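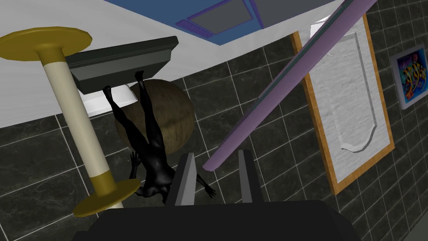
Simulated wrist view, tilted pose, with the wooden-textured sphere and the mannequin figure against the tiled wall.

8th January. Pernora simulation notebook, entry by Mwajuma Kombo.

Purpose: to establish whether randomising the starting orientation of the wrist improves the Kowalczyk policy on the reaching task. The previous training set held the wrist level at the start of every episode, and the policy drifted badly once the horizon left its usual position.

Method: two policies were trained on the same room. Policy A used level starts only. Policy B used starts drawn from the full range of roll and pitch, including near-inverted poses. Each was then run for 12 episodes from tilted starts with the same seeds. Lighting and wall textures were left unchanged.

Result: A reached the target in 5 of 12 episodes. B has not yet been scored, as the logger stopped writing joint states part way through its run. The run is to be repeated in full. 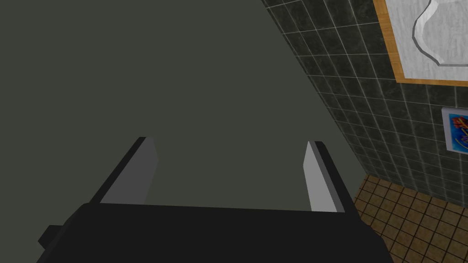

Should the wall textures be randomised in the same run?
They should be left fixed until B has been scored, so that any change can be put down to the starting orientation.

The contact threshold is still the Brorkstead default. It may be too generous, and I should be grateful if colleagues would leave it alone until both policies have been scored. Seeds and configuration files are in the Hurko directory under today's entry. The level-start checkpoints are to be kept until April.

Outstanding: repair the logger, repeat B, then check the roll sign convention in the export script against the one used in training.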